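Tundilel opens its doors on the old Zolivberg guesthouse

Zolivberg, 2025-07-16 - for immediate release

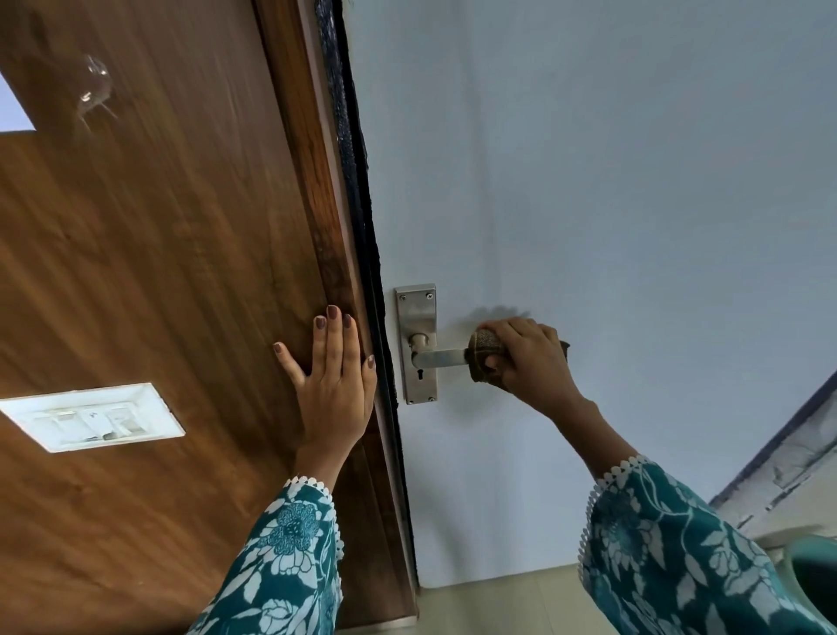
I've been putting off writing this announcement for weeks, mostly because I kept finding one more thing to paint. But we have an opening date now, the booking page is live, and the kettle works, so I guess it's official: Tundilel, my little guesthouse up the hill from Zolivberg harbor, starts taking guests next month!

Some of you will remember the building as the Arnholm boarding house. It sat closed for a long time after the cannery shut, and when I bought it there were pigeons in the attic and a piano in the kitchen. The pigeons have moved on. The piano is staying, but it's in the front room now and it has been tuned (twice, it needed it).

We have nine guest rooms, all on the two upper floors, plus a breakfast room that looks out over the water. Every room has its own bathroom, which meant a lot of plumbing in a house that used to get by with one tub per floor. The plumbing and heating were done by Leinonen, a family firm from just down the coast, and they were wonderful to work with, even in December when half the windows were out and everyone was wearing two hats.

I wanted to keep as much of the old place as I could. The stair rail is original, and so are the floors on the second story. We pulled up 700 square feet of old carpet to get to them - if anybody out there likes scraping glue, please call me, there is still a closet to do. The roof is all new, with 3,642 slates on it. I know the number because I paid for every one of them.

Breakfast is included and it runs late, until eleven, because I like to sleep in on vacation and I figure other people do too. There will be rye bread, eggs, smoked fish from the harbor and a big pot of oatmeal. Tell us ahead of time if you can't eat something and we'll make you something else.

Before the first paying guests come, we're holding an open house for the neighbors. Come by any time in the afternoon, walk through the rooms, play the piano if you know how. We'll have coffee and cardamom buns, and I've ordered 380 of the buns, so please come hungry. If you ever lived or worked at the boarding house and have old photos, bring them along! I'd love to make copies for the hallway.

Parking is tight on the hill, so I'd suggest leaving the car down by the harbor and walking up. It takes ten minutes, a bit more with a stroller. Dogs are welcome on the ground floor and in two of the rooms.

Reservations can be made on the Tundilel website or by phone at the front desk, mornings only for now. Reporters who want to look around before the open house can use the same number. I'm happy to show you everything except the attic - that's next year's project.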